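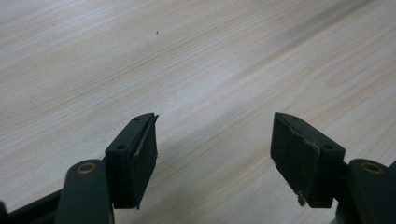 Galería: la mesa de Zasetia
Actualizado: 2021-02-18

Voy con prisa, así que textos cortos. Por fin subo lo de la mesa, que me lo habéis pedido por correo y se me iba quedando. Vino de la tienda de segunda mano Covcombe en octubre, desmontada, con el tablero envuelto en una manta y las patas aparte. 400 con el transporte. La pedían en 471 y no tuve que regatear mucho, el de la tienda quería hueco en el almacén.

El tablero
Tono clarito, crema tirando a beige. Veta ondulada, en diagonal, fina casi toda. Hacia una de las esquinas se pone más oscura y más ancha, con bandas entre gris y marrón. A mí es la parte que más me gusta, hay quien la pondría contra la pared. Va en gustos.

La luz
Según la hora parece otra mesa. Con sombra encima el tono se va a un tostado grisáceo y con luz directa casi se queda blanca. Si vais a comprar una parecida, miradla por la mañana y por la tarde. En la tienda, con los fluorescentes, me pareció mucho mas amarilla.

La miga
Puntito negro en medio de lo claro. Miga o lo que sea. En un tablero así se ve todo, avisados quedáis. El paño, siempre a mano.

Las patas
Modelo Stomholm, o eso ponía en la etiqueta del paquete. Son 4, con pletina y tornillo. Una venía con la rosca pasada y hubo que buscar un tornillo más largo en la ferretería. Desde entonces no baila. Pendiente: fieltros, que raya el suelo.

Los cantos
Lijados a mano, grano fino, sin apretar. Dos tardes. Me dejé un trozo del lado corto y se nota al pasar el dedo, ya lo repasaré cuando vuelva a sacar los trastos. O no.

El sitio
Primero estuvo en el cuarto de atrás, pegada a la ventana. Demasiado sol. Luego en el pasillo, un desastre, no se pasaba. Ahora en la sala grande, a un palmo de la estantería, y ahí se queda hasta nuevo aviso.

Para qué la usamos
Cortar papel, encuadernar, merendar. Los días de encuadernación con la plancha de corte encima siempre, que el cúter no perdona. Para la cola, un hule viejo. Para merendar nada, y luego pasa lo que pasa con las migas.

La otra mesa
La de antes, una Polák heredada, se fue a un local del barrio. Más oscura, más baja, coja de toda la vida. Pesaba una barbaridad y para bajarla hicieron falta dos viajes por la escalera, tablero primero y cajonera después. Se la echa de menos por los cajones, por lo demás no.

Limpieza
Paño apenas humedo y secar enseguida. Jabón neutro si hay mancha de té. Nada de estropajo. Probé un limpiador de esos con cera y dejaba un velo pegajoso, quedó media botella por si alguien la quiere.

Medidas
No las tengo apuntadas, perdón, me las preguntáis mucho. Caben cuatro personas trabajando sin darse codazos, cinco ya apretadas. Cuando saque el metro lo pongo aquí.

La galería lleva casi 2.110 visitas, gracias por pasaros. Lo siguiente son las estanterías, a medio montar todavía y con las baldas por barnizar. Dudas sobre lijado o tornillos, al correo de siempre, contesto tarde pero contesto.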